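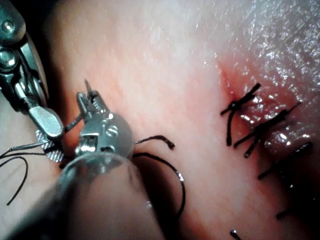
Trainees blame their own hands when the thread slips, one instructor at the Ní Mhurchú Surgical Skills Laboratory remarked last month, when the first thing to look at is the cable tension in the wrist.

ZANAU — The Ní Mhurchú Surgical Skills Laboratory and equipment service firm Flallavska have put a new maintenance routine into use on Muritz, the laboratory's two-arm robotic suturing cell. The routine covers the daily setup, the care of the instruments between sessions and the scheduled replacement of worn parts. It was written by the laboratory's bench staff together with Flallavska field technicians and replaces a set of notes that had been kept in a binder since the cell was installed.

Muritz is used only for training and bench study. All suturing on the cell is done on synthetic tissue pads, and it is not connected to any clinical service. The cell logged 294 sessions before the changeover in January. Flallavska went through the fault entries from those sessions and found that most of them concerned the instrument wrists: slack cables, stiff pivots, and jaws that no longer met evenly at the tip.

Daily setup

Both arms are homed with no instruments fitted. The operator then mounts the needle driver and the grasper, moves each wrist through its full range and opens and closes the jaws. Any jerk or delay is written in the log before the session starts, even if it clears up on the second try.

The cameras are checked next. The lens on the arm camera is wiped with a dry cloth, and the operator confirms that both instrument tips come into focus at working depth. A new pad is clamped in the tray and dampened. Pads that dry out drag on the thread, and in the past this was sometimes reported as an arm fault.

The last step is a needle check. The operator picks up a curved needle with the driver, turns it and brings the second jaw up beside it. If the needle rolls in the jaws, the driver comes off and goes to the bench.
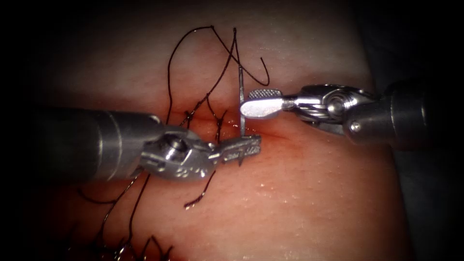
Needle driver, left, and grasper, right, at the incision line of a tissue pad.

Cleaning and wear

Thread fibers and pad moisture collect around the wrist pulleys and in the gripping surfaces of the jaws. Under the old notes, instruments were wiped down at the end of the day. They are now brushed and rinsed after every session, dried with low-pressure air and given one drop of light oil at each pivot. The brush is nylon — wire brushes have been taken out of the room.

Drivers and graspers are pulled for inspection after 50 sessions. A technician looks at the jaw surfaces under magnification, checks the cable for broken strands and measures the closing force with a gauge. An instrument that fails is tagged and sent to Flallavska. Instruments are retired at 200 sessions whatever their condition.

The laboratory keeps 3 spare instruments of each type in a drawer next to the cell, so a swap can be made without ending the session. Drive couplings on the arms are not opened by laboratory staff. If a coupling is noisy or the arm will not hold its position, the cell is locked out and Flallavska is called.

After each swap the operator ties a short run of interrupted stitches on a practice pad. The run shows how the arms handle the needle, the thread and the knots under ordinary load, and a photograph of the stitches goes into the log with the instrument's serial number.
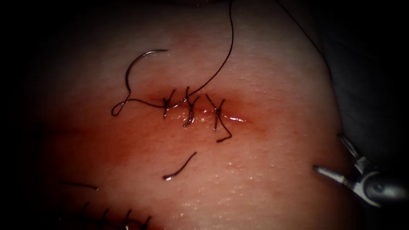
Availability of the routine

The full routine, including the log sheet and the parts list, is available on request to other training laboratories with two-arm cells. Flallavska notes that the inspection intervals were set for Muritz and its workload, and that sites with heavier use should start with shorter ones.

The laboratory and Flallavska will review the log again in the summer. Cable life on the grasper is the item they expect to change first.

Requests should be sent in writing to the laboratory office in Zanau — please state the number of arms and the type of instruments in use.

Last updated: February 1, 2024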